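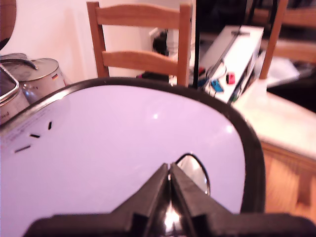
Posted by the Gretilik workshop bench, 10/06/2020

Skener two-finger gripper, black, with wide palm bar
Part no. SK-622
Ready to fit to Shokri arms, other arms by adaptor plate

I've been setting these up for customers since we started stocking them, and I've had the same one on my own arm at home for most of that time, so this page is half product listing and half me passing on what I do with mine. If you only want the numbers they're at the bottom. If you've already got a Skener and it's clicking at you, skip to Clicking.

What it is

Two angular fingers on a wide bar, one motor, one cable. The fingers are black plastic with a fairly glossy finish, and they lean in towards each other so that near the tips you're left with a narrow V. I like that shape a lot. It gets hold of knobs, handles and edges that a pair of flat parallel jaws would just nudge across the table, and most of what I ask mine to do is kitchen stuff: lids, pots, tins, the odd cupboard door. If you're picking up flat sheet all day, buy the parallel version and save yourself some swearing.

The bar is wide. People do get caught out by that, me included (I'd measured the fingers and forgotten the rest of it, and the first thing I did was drive the corner into a bread bin). Go and measure the gaps you need to reach into before you order, and measure for the bar. Have a look at how much room it takes up over that white lid with the black rim and you'll get the idea.

In the box

The gripper itself, with fingers fitted. One cable, 700 mm. A bag of 12 screws, of which you'll use eight, and I'd keep the rest somewhere you'll find them again. Two hex keys. A spare pair of finger pads. A folded sheet of instructions which is fine as far as it goes but was clearly written by someone with three hands.

No arm, no power supply, no adaptor plate. Add the plate to your order if you're not on a Shokri.

Fitting it

Power off at the wall first, and give it a minute. The Shokri holds a bit of charge and can twitch if you unplug the wrist while it's still thinking about things.

Bring the arm down before you switch off so the wrist is resting at a comfy height, pointing at the floor or the table. You'll need one hand for the gripper and one for the key, and if the wrist is up by your ear you'll drop something.

Offer the gripper up with the cable socket facing back towards the elbow. There's a little flat on the mounting ring that only lines up one way. If it feels as though it needs force, it's round the wrong way.

Put all the screws in loosely before you nip any of them up, then go across and across, same as a car wheel. Snug is plenty. These go into an aluminium ring and I have seen what happens when somebody leans on the key, and a new ring takes us a fortnight to get.

Plug the cable in and leave a proper loop at the wrist. Turn the wrist by hand to both ends of its travel and watch the cable while you do it. It should never go tight and it should never come forward past the bar. I use two soft hook-and-loop ties, one just behind the wrist and one halfway along the forearm. Please don't use thin plastic zip ties pulled tight, they'll chew the jacket and you'll be writing to me in August asking why the fingers only close on Tuesdays.

First power-up in Cinance

Cinance is the control program we ship with the Shokri, and it has known about this gripper for a good few versions now. Pick SK-622 from the tool list. If it isn't there, update Cinance first and don't be tempted to pick something that looks close, because the travel is different and it'll try to close past its own stops.

Press Home. The fingers open all the way, then close slowly until they touch, then open a little. Keep your own fingers well out of it for this. The motor isn't terrifying but the V will give you a nasty pinch, and I've had a blood blister to prove it.

When it's homed, type in the weight, which is 434 g with the standard pads. This matters more than you'd think! With the wrong weight the arm sags a touch at full reach and then every pick you teach is slightly low. I spent an entire evening blaming the camera for that one.

Setting the tips

Gripper fingers go out of line. They get knocked, the screws settle, somebody's cat sits on the arm. I check mine every couple of weeks and it takes no time.

Close the gripper at the slowest speed and stop it just as the tips come together. Look straight down between the fingers from behind the bar, with a lamp on the far side. The slot of light you see should taper evenly and both tips should be level. Gloss plastic is handy here, because you get a bright reflection running up the inner faces, and if one of those reflections has a kink in it then that finger's twisted.

To put it right, slacken the two small screws at the root of the finger (half a turn, no more), close gently onto a strip of plain card so both fingers find their own level, and tighten with the card still in there. Open, home it again, look again. Usually once does it.

Grip strength

Cinance gives you a slider and I'd start lower than feels sensible. For anything with a knob on top I come in from directly above, stop short, close softly, then raise the grip once I've got it. For glossy or metal things go slower still, as they're slippery and the fingers are too.

Clear the space behind whatever you're reaching for, as well as in front. I do a lot of my teaching in a kitchen with a wooden chair and a couple of steel pots within arm's length, and it's the thing I wasn't watching that gets clipped. If you're working in a real room, put the chair and the pots into Cinance as keep-out boxes. Make the boxes bigger than they need to be. You can trim them later on when you trust it.

Keeping it clean

Damp cloth, drop of washing-up liquid, dry it straight after. That's all the fingers want. No kitchen spray with bleach in it, which turns the gloss cloudy, and no scourers. Don't hold the bar under a tap. It isn't sealed, whatever you may have read on a forum.

Flour and sugar are the worst. They creep in along the top edge of the bar and get into the slides, and then the whole thing feels gritty. A soft paintbrush along the notched bits either side of the fingers, once a week if you're doing food work, keeps on top of it. I keep a brush on a bit of string hanging from the arm's base so it can't wander off to the painting drawer.

Greasing the slides

After about 622 hours of running, the slides want fresh grease. Cinance keeps the tally under Tool, Service. Take the cover off the back of the bar (four screws, all the same length, thank goodness), wipe the old stuff off both rails with a lint-free rag and put on a thin smear of white plastic-safe grease. Thin! A blob just collects crumbs. Run the fingers open and shut a few times with the cover off, wipe away whatever's been pushed to the ends, and close it up.

Don't use spray oil. It smells lovely and feels marvellous for a day and then it's all run down the fingers and onto your worktop.

Clicking

Click on closing, once per stroke: nearly always a loose pad. Press each pad with your thumb and you'll feel the one that's moving. Peel it off, clean the finger with a bit of isopropyl, fit a new one.

Fast clicking when gripping hard: the clutch slipping, as it's meant to. Turn the grip down.

Click with a jerk, and the fingers stop short: check the cable at the wrist before you do anything else. Then home it. If it's still stopping short in the same place, take the back cover off and look for something in the slide. I've found a lentil, and half a cable tie.

One finger moves and the other doesn't: stop using it and get in touch. That's the link inside and it's a workshop job, though a quick one.

Spares we keep on the shelf

Finger pads, in pairs
Fingers, left and right, sold singly
700 mm cable
Longer cable, made to order, allow a week
Screw bag
Back cover
Adaptor plates (tell me which arm, please, and send the bolt spacing if it's an old one)

Numbers

Weight with standard pads: 434 g
Cable supplied: 700 mm
Fingers: two, black plastic, replaceable
Screws in bag: 12
Works with: Shokri arms directly, others with a plate
Software: Cinance, current version
Cleaning: wipe only

Orders go out from the Gretilik workshop on weekdays. If you'd like yours homed and checked on our arm before it leaves, tick the box at checkout, there's no charge, and I'll pop the alignment card I used in with it so you've got one to hand the first time you need it.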